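4.2 Swapping the fingers

I went into this part pretty sure the Flukton fingers would win, and for the first week they did. They're stiff, they close square, and they let go of a part when you ask them to. Then Dae-han Yeon put the Avcı set on the same wrist and we ran both through the board work again, 18 tries each with the same controller (see Figure 3 for the wrist view during this work).

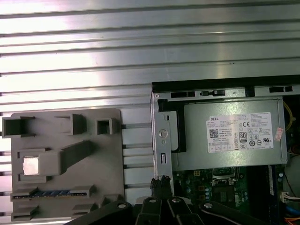
Figure 3. Wrist camera view, with the gripper below the fixture plate and the open computer chassis.

What surprised me was how much the linkage width mattered. Inside a chassis you're always working next to something - a bracket, a cable, the side of the power supply - and the wider Flukton linkage bumped its neighbors in 7 tries. The Avcı set did that twice, but it was slower to settle, about 200 ms per close. I'd still take that trade! Cor Mulder wouldn't, and his argument for the stiffer set is in Section 4.3.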